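# The Small Things on a Desk

In November I moved my work table from one room to another, and for two weeks I did nothing but think about small things. A desk has a big part, which we choose with care, and a hundred little parts, which arrive alone. I paid 221 dollars for the table in a shop in Stistport. For the stapler I can't remember paying anything.

My table has a top with a marble pattern, white with gray and brownish veins. I was afraid that such a surface would look cold. In practice it is very kind to objects. A red thing on it looks more red, and a small white block almost disappears, so you must search for it with your hand. 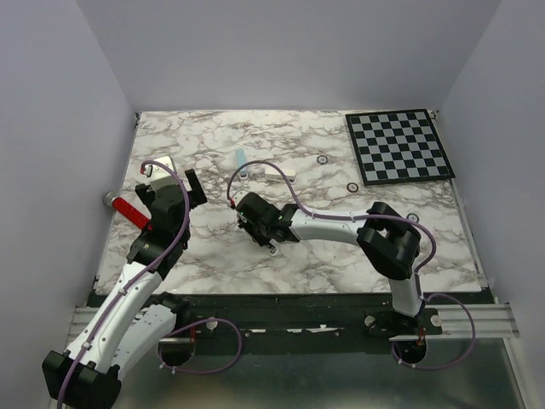

I keep to an old rule from the office in Killuteo where I had my first job. On Thursday, before going home, everything came off the desk, and only what we had used during the week could go back. The rest went into a drawer. After one winter the drawer held 200 pens and one very good ruler.

Staplers were the exception. They always returned to the desk, also the ones that did not work, because each person was sure that the problem was only a lack of staples. Often this was correct. But a stapler is worth opening slowly. There is the long metal channel, and a small coiled spring which you never see when the thing is closed. I have a box of 100 staples from Arnaud, and I like the moment when the strip goes in straight.

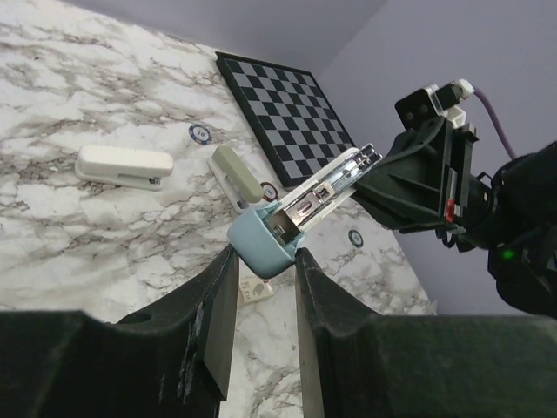
*A light blue and white stapler with its staple channel exposed. Two more staplers are on the table.*

For a desk at home, one stapler is enough. I write this and I own three. The white one stays near the left side, where my hand goes first, and I have no plan to give it away.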